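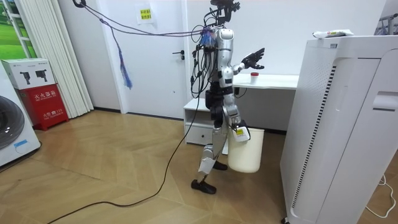 ## Ticket 269 - small white room, door won't stay latched, drawer sticks

**Opened by:** Lavanya D'Souza
**Assigned to:** Themba Oosthuizen
**Site:** Wumbei
**Status:** closed, one item moved to a new ticket

### Report

Two problems in the small room with the light wood-grain floor.

1. The white door closes but doesn't always latch. If you pull it shut by the lever it holds. If you push it shut from the corridor it drifts open again. The lever also feels slack.
2. The drawer in the white unit under the left end of the desk sticks halfway. The open shelf over it is fine.

The paper sign near the top of the door is to stay where it is. Please don't throw it out if the door has to come off.

### Log

**9:40, Themba.** Tried the door from both sides. It failed to latch on 3 of 5 pushes. The lever has play before the latch starts to move. It's a Hillero set, the same as on the store room. Tightened the set screw under the lever and the slack is gone. Door still drifts.

**10:05, Themba.** Marked the latch with pencil and closed the door on it. The latch is hitting the lower lip of the strike plate. Top hinge screws were loose, so the door has dropped on the handle side. Tightened them. One screw just spins.

**10:30, Themba.** Took out the spinning screw and put in a longer one. Latch now lands in the plate, a bit low. Filed the lower lip of the plate. Swept up the filings and wiped the floor by the door.

**11:15, Lavanya.** Pushed it shut from the corridor a few times on my way past and it held each time. Can you look at the drawer before lunch? I need the tape that's in the back of it.

**11:50, Themba.** Drawer is out. It's a Stulum unit. The left runner is bent near the middle and the roller catches there - I straightened it as far as it would go. Tape was behind the drawer, not in it. Left it on the open shelf.

**2:20, Bhavana Chowdary.** Drawer runs better but still rubs with anything heavy inside. Do we have spare runners?

**2:45, Themba.** None here. Asked Marwa Zerouali at Medeck to send a pair. Until they come, keep the drawer light and put heavier things on the shelf.

### Closing note

Door latches from both sides and the lever is tight. Check the hinge screws again in May. Runner replacement has its own ticket, assigned to Bhavana.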